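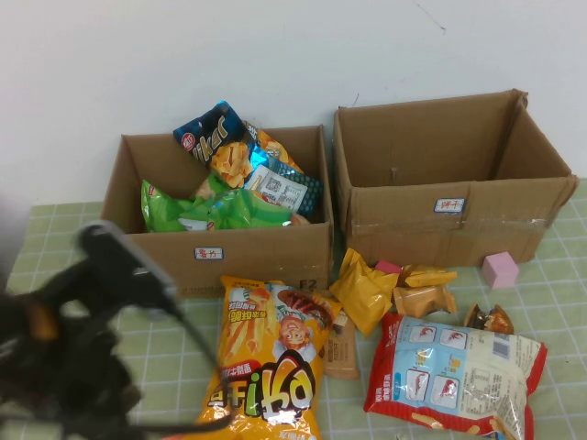
Maribeth Cabanatuan would start by throwing out every episode where the operator changes their mind halfway to the bag. The arm learns the dithering along with everything else, and then you own a machine that can't decide between chips and biscuits, same as my husband.

Re: Snack sorting by teleop, how clean do demos need to be?
Posted by clokham_dan

That's her standing advice, and I've ignored it for 121 episodes. The task is two boxes, one labeled chips and one labeled biscuits, and a heap of snacks on the tablecloth. I drive, the arm copies, the policy trains overnight on the Virix box. My pauses are real pauses. I'm reading the packaging. I figured the robot should get to think too.

gantrygoblin wrote:
It isn't thinking, it's copying you standing still. Your policy is going to hover over a bag until the heat death of the universe. Ask me how I know.

clokham_dan wrote:
How do you know?

gantrygoblin wrote:
Imrie project, last November. 2738 demos, three operators, one of whom liked to stop and sip coffee with the gripper in mid-air. We had the only arm in the building that took breaks.

Ruaridh Baxter wrote:
Disagree with Maribeth, a bit. Cut the dead time, sure, but keep the recoveries. If you reach for a packet, miss, back off and reach again, that's the most useful thing in the whole set. A policy that has only ever seen perfect grabs has no idea what to do after a bad one. It closes on air and carries the air to the box with great confidence.

Maribeth Cabanatuan wrote:
I didn't say cut recoveries. I said cut dithering. A miss followed by a fix is fine. Drifting left, drifting right and then going for the first one anyway is noise.

Ruaridh Baxter wrote:
And who's labeling which is which? I've watched your footage. Half of it looks like dithering to me.

Maribeth Cabanatuan wrote:
Rude. Possibly fair.

clokham_dan wrote:
OK, next problem before you two start exchanging spreadsheets. The big bags are mostly all right, you come in from above and pinch a corner. The small foil stuff is where I fall apart. From the fixed camera I can't tell how deep I am, so I switch to the wrist view, and then I'm driving by this:

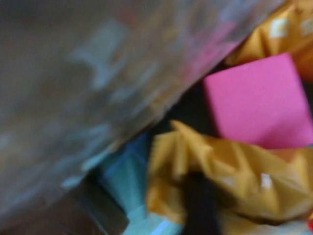 So my approach for the small ones has been to creep down until I'm nearly sure, close, and lift a little to see what comes along. Sometimes it's two packets. Sometimes it's the tablecloth. I've been keeping the two-packet ones because technically both ended up in the right box.

gantrygoblin wrote:
Don't keep those. You'll teach it that grabbing a handful is a strategy.

softstop_sue wrote:
Grabbing a handful IS a strategy. It's mine.

Ruaridh Baxter wrote:
Slow down near the pile. Everybody rushes the last couple of inches, then the wrist camera gives you soup and the policy has to learn from soup. Do your aiming higher up, while you can still see, and come straight down without steering. If you don't like where you're headed, go back up. Also put the foam cubes in a different spot every time. If there's always one beside the same box, it'll use it as a signpost.

Maribeth Cabanatuan wrote:
Agree with all of that, which annoys me. One more thing: pick a rule for anything that's neither chips nor biscuits and stick to it. I lost a week on the Caladum arm because two of us had different opinions about crackers.

clokham_dan wrote:
What did you decide about crackers?

Maribeth Cabanatuan wrote:
Biscuits. I was overruled.

clokham_dan wrote:
Fine. I'm redoing the small-packet episodes at half speed and trimming any pause over 2 seconds. The misses stay in, the handfuls go. Will post success rates when I have some, if they're fit for company.

gantrygoblin wrote:
Post them anyway. We got 7 percent the first time and told the boss it was a baseline.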